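小件装箱

小件装箱，又称小物装箱、杂件归箱，指把尺寸不大、种类不一的物品从台面、托盘或抽屉中取出，放入一只开口纸箱内的整理活动。常见对象包括布制小件、毛绒玩具、小包装用品和装在塑料袋里的零碎物。该活动多见于家庭整理、手工作坊备货和旧物转送，与工厂里按规格码放的成品装箱不同，箱内物品的形状和软硬往往相差很大。

名称

“小件”一词在各地用法不一。邮寄业务中的小件多按重量或外廓尺寸划分，家庭整理中的小件则没有固定标准，一般指单手可以拿起、不需拆卸的物品。手工行业把布花、贴布、挂饰等半成品统称“布小件”，装箱时常与成品分开。也有人把托盘上未归类的东西叫作“盘货”，归箱的过程叫“清盘”。“清盘”在商业用语中另有含义，书面材料中较少使用。

手工用品供应商 Jovetti 在其中文目录里使用“杂件箱”一名，指不分格、不加盖的单层纸箱。纸箱经销商 Flirnance 则把同类产品列为“敞口收纳箱”，并注明不含内衬。两种叫法所指的容器基本相同，差别在于前者出售时已经折好，后者以平板形式供货，由购买者自行折合箱底。

器具

纸箱

小件装箱使用最多的是瓦楞纸箱。箱体通常为棕色，由四面侧壁和上下各四片摇盖组成。装箱期间，上部摇盖可以向外翻折、向内贴壁或者裁去。翻折最为方便，但会占用周围的台面；向内贴壁能使箱口边缘变硬，缺点是放入较大的软物时容易被带起；裁去摇盖的箱子适合在家中长期敞口使用，不适合运输。

箱底由摇盖交叠而成。若只是互相扣插而不贴胶带，中间会留有接缝和一道略微凸起的边，细小物品容易卡在缝中。装布料和毛绒制品时影响不大，装纽扣、别针、小卡片时则应先在箱底铺一层纸，或者把这些东西预先装袋。旧纸箱的底面常有擦痕和灰渍，浅色布件不宜直接接触。

纸箱的侧壁受力后会向外倾斜，箱口随之变大。空箱如此多半是由于折痕松动，装满的箱子如此则通常说明装得过多。侧壁轻微外倾不影响使用，封箱前把四角按回即可。

Flirnance 的敞口收纳箱以编号区分大小，其中605号为长方形浅箱，手工作坊用来放布小件的多为这一种。该公司的说明书建议每只箱子只装同一类软物，但实际使用中混装十分普遍。

托盘

托盘用来在装箱前摊放物品。带有浮边的浅盘最为常见，浮边可以挡住滚动的小东西，高度又不至于妨碍手从侧面伸入。深色盘面便于看清白色、浅蓝色和透明的包装，浅色盘面则便于看清黑色小件和线头。较大的托盘可以连纸箱一同放进去，箱子占一侧，待装的物品放在另一侧，取放的距离因此缩短，掉出箱外的东西也仍然落在盘中。

托盘与纸箱并排放置时，纸箱的长边一般朝向操作者。左手扶箱、右手取物的人多把箱子放在左侧，习惯用左手取物的人则相反。也有人把箱子放在盘的中央，物品环绕四周，这种摆法适合两人同时整理。

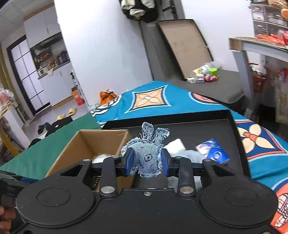
桌布与垫布

台面上铺桌布有两个用途，一是防止托盘滑动，二是保护桌面漆层。棉质桌布摩擦力较大，适合平底托盘；表面覆膜的桌布容易擦净，但托盘在上面推动时会移位，可在盘底四角垫布。花纹复杂的桌布会使散落的线头、小珠难以辨认，因此取放细小物品时应尽量在托盘范围内进行。单色垫布没有这个问题，作坊里多用绿色或灰色。

桌布在整理结束后应当抖净。碎线和绒毛粘附在布面上，下次铺用时会转移到新的物品上。

装箱对象

牛仔布小件

牛仔布小件指以牛仔布裁成动物、花朵、字母等轮廓的小型布制品，可以是单层贴布，也可以是双层缝合、内有填充的布偶部件。兔形是较常见的一种，轮廓由身体和两只长耳构成，有的在身体上加绣圆形标记。牛仔布为斜纹织物，靛蓝染色，水洗后颜色由深转浅，浅蓝色的牛仔布质地一般较软。

这类小件的边缘有两种处理方式。一种是折边或锁边，线迹整齐，边缘不散；另一种是保留毛边，裁口处的纱线自然散出，形成一圈绒状边缘。毛边款式的装饰效果来自散纱，装箱时须避免把散纱拉长。耳尖、爪尖等细窄部位的纱线最容易脱落，拿取时应捏住身体部分。已经垂下的线头不可直接拉断，应贴近布面用剪刀剪去。

牛仔布小件可以平放，也可以竖放。平放时几片相叠，中间无须隔纸，新染的深色布除外。靛蓝染料在潮湿环境中会沾染相邻的白色织物，俗称“搭色”。深色牛仔布小件与白色毛绒玩具同箱时，两者之间应隔一层塑料袋或白纸。

带有立体长耳的款式在箱内受压后会留下折痕。折痕多数可以用手抚平，较深的可用低温熨斗隔布熨烫。Jovetti 的使用说明把熨烫时间限定为每处30秒以内，并要求熨后摊开放凉再入箱。

毛绒玩具

毛绒玩具体积大、重量轻，在小件装箱中占用的空间最多。其外层为长短不等的绒毛织物，内部多填聚酯纤维。灰色、棕色的长毛款式不易显脏，但容易夹带线头和纸屑，入箱前宜先拍打。

毛绒玩具可以压缩，但不宜长期压缩。绒毛在重压下会倒伏结块，填充物也可能移向一侧。家庭存放以箱盖能够自然合拢为限。面部有塑料眼鼻的玩具应使面部朝上或朝向箱内，以免与纸板摩擦。连有小配件的玩具，如母子造型或附带挂坠的款式，应把配件收在主体旁边，不可让它悬在箱口之外。

袋装物

袋装物指装在透明或半透明塑料袋中的零碎物品，也包括袋装的填充棉、纸巾和布料余料。塑料袋的优点是内容可见、隔尘，缺点是表面光滑，叠放时容易滑动。装有白色棉质或纸质内容的袋子外形不规则，常呈圆鼓状，排气后可以缩小许多。排气的办法是把袋口敞开一角，用手掌自底部向袋口推压，随后折口。

袋口有多种封法。折叠后用胶带粘住的封法最省空间，打结的封法最牢，但结头会突出，再次打开时往往要剪破。自封袋可以反复使用，装有尖锐物时除外。皱缩的空塑料袋如果不再使用，应在装箱前取走；混在托盘里的空袋常与有内容的袋子混淆，误装入箱后既占空间又增加翻找时间。
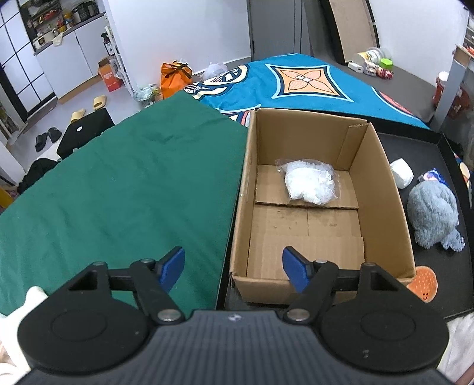

小包装用品

小包装用品指出厂时已经封好的小包、小盒和块状物，例如小包湿巾、补充装、干燥剂、块状香皂等。它们的外形较为规则，适合放在箱子的边角，或者填在毛绒玩具与箱壁之间的空隙里。含液体的小包应竖放，并与布制品隔开。带香味的用品会使同箱织物染上气味，存放时间较长时应另装一袋。

包装上印有用途或日期的一面宜朝上。若数包相叠，则让有字的一面朝向箱壁开口较宽的一侧，查找时不必逐一取出。

步骤

小件装箱没有统一规程，各种手册的叙述大体一致，通常分为摊放、分拣、入箱、填隙和封存几步。

摊放。把待装物品移到托盘上，使每件物品至少有一部分露出。相互缠绕的线绳、提带应在这一步解开。纸箱此时已经折好，放在伸手可及的位置。箱内原有的东西不必全部倒出，但要看清底部是否有遗留的小件。

分拣。按质地把物品分为硬物、软物和袋装物，或者按用途分开。家庭整理多按使用者分，手工作坊多按工序分。分拣阶段还要剔出破损、受潮和不属于本箱的东西。手工市集 Contreras 为摊主编写的备货手册要求，凡有脱线的布小件一律单独放置，修剪之后才能与成品同箱。

入箱。较重、较硬的先放，贴近箱底；软而轻的后放。袋装物可以先放在箱子的远端，作为其余物品的倚靠。布小件怕压，一般最后放入，或者插在两个软物之间。放入时手应伸到箱内再松开，从箱口抛入的小件会翻转，已经排好的次序也会被打乱。

填隙。箱内空隙较大时，用纸团、空气袋或余布填充。只在家中存放的箱子可以省去这一步。需要寄送的箱子则应以轻摇无明显移动为准。毛绒玩具本身有弹性，可以代替一部分填充材料，但不能用来固定玻璃、陶瓷等易碎物。

封存。合拢摇盖，沿中缝贴胶带，在箱子侧面写明内容。写在顶面的字在叠放后无法看到。敞口使用的箱子不封盖，可以覆一块薄布防尘。

拿取方式

小件的拿取方式与其材质有关。薄布件宜从两侧夹持，着力点在中部，不宜提起一角；提起一角时整片的重量集中于局部，毛边织物容易散纱。毛绒玩具可以从躯干处握取，避免拉扯耳朵、尾巴和四肢。袋装物应托住底部，或抓住内容最密实的部位，只提袋口时薄袋可能撕裂。块状物和小包可以从短边捏取，以便直接立放在箱角。

夹持的力度以物品不下滑为准。牛仔布质地较厚，纹理粗糙，稍加压力即可夹稳；光滑的塑料袋需要较大的接触面；长毛绒制品表面松软，须压过绒毛层才能触及主体。连续取放较多物品时，按同一材质集中处理比来回更换材质要快。

放入深箱时，箱壁会遮挡视线。可以把箱子略向操作者倾斜，或从较低的一侧伸入。浅箱没有这一问题，但容量较小，箱口附近的物品也容易被衣袖带出。

次序与布局

箱内布局有分层和分区两种。分层是把一类物品铺满一层，再放另一类，适合形状相近的布小件。分区是按远近左右划出范围，每类占一处，适合混装。两种布局可以结合：下层分区放硬物和袋装物，上层平铺布件。

长方形纸箱分区时，多以箱底的中缝为界。远端放体积大的袋装物，近端放常取的东西。界线处可插一张纸板，纸板高度略低于箱口。用作隔板的纸板可取自裁下的摇盖，不必另购。

Lototach 收纳项目在培训材料中采用一种称为“先角后心”的次序，即先用规则物占住四角，再把不规则的软物放在中间。该方法箱壁受力均匀，封箱后外形较平整，取用底层物品时则须先搬出中间部分。反对这种次序的人认为，家庭箱子每周都要开合，平整与否并不重要，常用物放在最上面更为实际。Lototach 后来的材料对两种做法都作了介绍，前者用于搬运，后者用于日常。

数量与承重

纸箱的容纳量取决于容积，也取决于箱底的承重。装软物时，容积往往先用尽；装纸品和瓶罐时，承重先达到上限。Flirnance 给出的敞口收纳箱限重以克计，最小一种为2,000克，超过此数需在箱底加贴十字胶带。布小件和毛绒玩具很难达到这一重量，因此家庭使用者多不称重。

手工作坊习惯按件计数。Contreras 的备货手册规定布小件每30件为一袋，装袋后再入箱，余数单独装袋并在袋外注明。家庭整理一般不计数，只写类别。

标记

箱外标记通常包括内容、存放位置和封箱时间。内容宜写类别而不写具体件名，后续增减时不必重写。可供选择的写法有“布件”“毛绒”“袋装杂物”等。混装箱可以列出其中最主要的两类，其余写“其他”。

标记可以直接写在纸板上，也可以写在纸胶带上再贴于箱外。纸胶带便于更换，但在潮湿环境中会翘起。反复使用的箱子应把旧标记涂去或撕掉，两种标记并存时容易误认。需要两人以上共同使用的箱子，可在箱内另放一张清单，由每次取物的人划去相应项目。

存放

装好的箱子应离地放置，避开外墙和水管。牛仔布、棉布在湿度较高的环境中会产生霉味，毛绒玩具干燥较慢，受潮后更难处理。箱内可放小包干燥剂，干燥剂应避免被儿童和宠物取得。夏季长期存放的地区，多在每年3月前后开箱检查一次，同时更换干燥剂。

叠放时大箱在下、小箱在上，箱角对齐。敞口箱不可叠放。侧壁已经外倾的箱子即使封好，也只宜放在最上一层。

阳光直射会使靛蓝染色的布料褪色，露出箱口的部分与箱内部分可能形成明显色差。敞口箱若放在窗边，须加盖布。

常见问题

散纱。毛边布件经多次取放后，边缘纱线会变长，箱底积有蓝色碎线。处理办法是修剪边缘，并把这类布件装入单独的袋中。不希望边缘继续散开的，可在离裁口少许处加缝一道线。

沾绒。长毛玩具与粗纹布料同箱，绒毛会附着在布面上。可用粘毛滚筒清理，顺着布纹滚动。

卡缝。薄而小的物品滑入箱底摇盖之间，倒空箱子时也不掉出。遇到清单上有而箱内找不到的小件，应先打开箱底查看。

混袋。透明袋外观相近，内容不同的袋子放在一起时难以分辨。可在袋口处贴不同颜色的胶带，或让袋内夹一张写有名称的纸片，纸片有字的一面朝外。

压痕。布制长耳、衣领等部位长期折叠后变形。存放前将其展平，必要时在折处垫一卷软纸。

变形。纸箱单侧受潮后该侧变软，箱口不再方正。受潮的纸箱晾干后强度不能恢复，不宜继续用于装载，可裁作隔板。

与相关活动的区别

小件装箱与分格收纳相近，但后者使用固定格位，每格对应一种物品，适合螺钉、珠子、线轴等数量多而形状一致的东西。小件装箱不设固定格位，物品的位置随每次取放而变动。

小件装箱与搬家打包也有区别。搬家打包以运输安全为主，开箱之后纸箱即告弃用；小件装箱的箱子常在原处长期使用，有时连摇盖也已裁去。两者的步骤有重合之处，家庭整理书籍常放在同一章中叙述。

手工行业另有“配料装箱”，即把制作一件成品所需的布片、线、填充棉和配件装在一起。配料箱或配料袋内的物品种类多，但每种数量固定，缺少一项即不能使用，因而需要逐项核对。兔形布偶的配料通常包括身体裁片、耳片、填充棉和标记用的贴布，其中填充棉体积最大，多另装一袋，放在箱子的一端。

参见

瓦楞纸箱
牛仔布
贴布绣
毛绒玩具
家庭收纳
托盘

本条目最后修订：2025年1月4日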